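Posted in June by Arlindo Xavier
Print this message | E-mail this message

Re: [kitchen-list] Utensil caddy, keep or give away?

Bernadette Ó Ceallaigh wrote:
> I have a grey caddy for utensils that I never use. Everything
> falls to one side and the cups are a nuisance to wash. Does
> anyone like theirs? I paid 17 dollars and I feel guilty.

Dear Bernadette, dear all,

Please do not give it away yet. I have a grey one also, with three openings in a row, a wire frame and a tray at the bottom. For a long time I put every tool wherever there was space, and I had the same trouble as you.

Now I keep the pale tools together in the left side, the spatula and the whisk and so on, and the ladle goes alone in the right. The middle stays free.

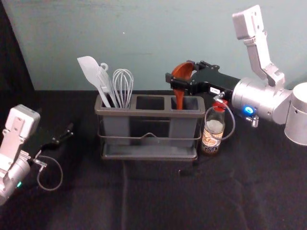 I know that a free middle looks like a waste, but when I am cooking I need somewhere to drop a spoon quickly, and I do not want to search for a hole between the whisk wires. My wife was against it for the first week. Now she does the same.

About the washing, I agree with you that it is boring. I take out the cups when I do the big pots, and I let them dry upside down on a towel overnight. The tray I rinse more often, as the water from the handles collects there and leaves a white line.
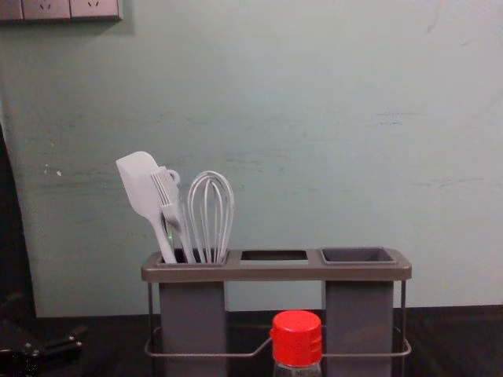

Siobhán asked me last time if the frame gets rusty. Mine has not, but I dry it with a cloth, especially in the corners. I would not put it in the dishwasher.

One more thing is the place. I had it first beside the stove and the handles were always greasy. It is better against the wall, a little away from the heat, with only the bottle that you use every day next to it.

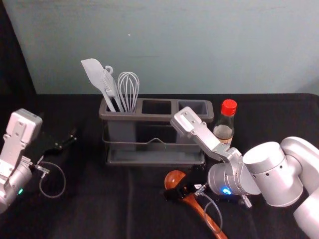 If after all this you still don't like it, Donal Nic Giolla wrote in the spring that he was looking for one, and he lives only 7 kilometres from you. I can send you his address privately.

Kind regards,
Arlindo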